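Against the Storage Solution

I own 19 containers whose job is to hold other containers. I counted them in September, during a weekend I had set aside for getting organized, and the number ended the weekend early.

The trouble began with a Milex catalog that came in the mail, 200 pages of calm rooms where every object had been sent to live inside a slightly larger object. I ordered a set of bins. The bins needed labels, the labels needed a label maker, and the label maker needed a drawer.
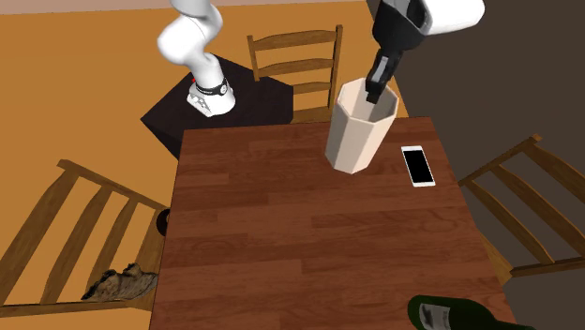 My grandmother kept everything she owned in one cupboard and a coffee can. She could find a button in the dark. I have a three-tier system from Giraldo and last week I bought scissors for the fourth time this year, all four pairs being filed somewhere sensible.

What the storage business sells is the feeling of having already dealt with it. You put the old chargers in a bin, you put a lid on the bin, and for a few months you are a person with no chargers. Then you move, and you pay a man to carry them down the stairs.
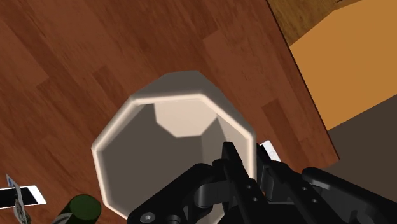
So should we throw out all the bins? Keep the ones you open every week, and be suspicious of anything with a lid that clicks.

I tried this myself and got down to 23 things on the kitchen shelves – a low point for the shelves, a high point for the garage. The garage is now where I keep my principles. A decent pile, I've come to think, has one great advantage over a bin: it looks like a problem, so sooner or later you deal with it.

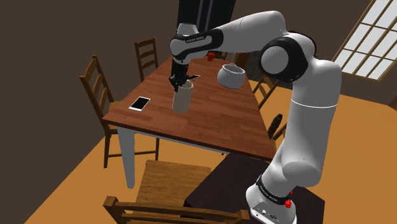
Roxana Mosquera writes that piles are fine for people who live alone, and that hers was "dealt with" by her sons, who moved it onto her bed. She has since bought two baskets and says she regrets nothing.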